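How to Run a Simulated Robot Demo at an Open Day

2 min read

Start with the room, and keep the props few. At the Molmont open day in September we used a simulated room with a long table, a plant and a miniature bed, and visitors understood the layout at once.

1. Load the scene before the doors open. In Selodden, turn off autosave first.
2. Set both arms to their home pose and open the grippers.
3. Put the main view on the big screen and the two gripper views on side monitors.
4. Say which arm you are going to move -- then move it slowly.

The main view comes first, then the two gripper views.

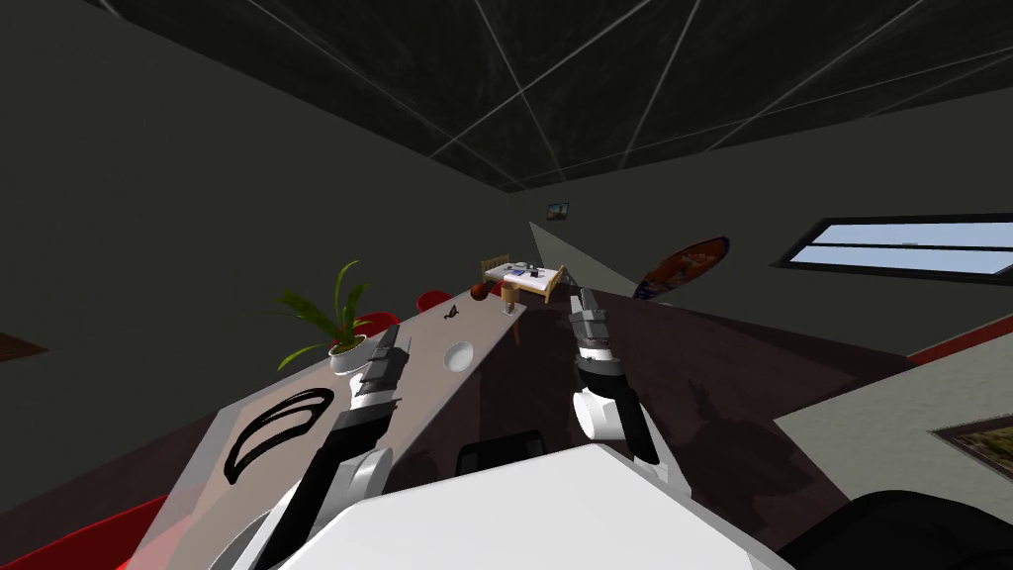
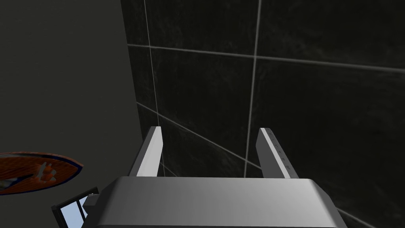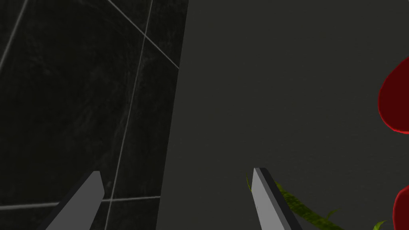

Huenchumán wrote in to say that their visitors got lost whenever the gripper views were up alone, and that keeping the main view on at all times fixed it. They also cut arm speed to 73 percent for the first run.

5. Let people try the controls for up to 87 seconds each. Reset the scene between turns.
6. Save the log when you finish. Ours stops at 500 entries, so export it at lunch if you are busy.

If the arms lag, close the recorder and restart the session.

1181 views | 4 comments

Related
Packing list for a demo table
Setting up Gasell controllers
Selodden: saving and loading rooms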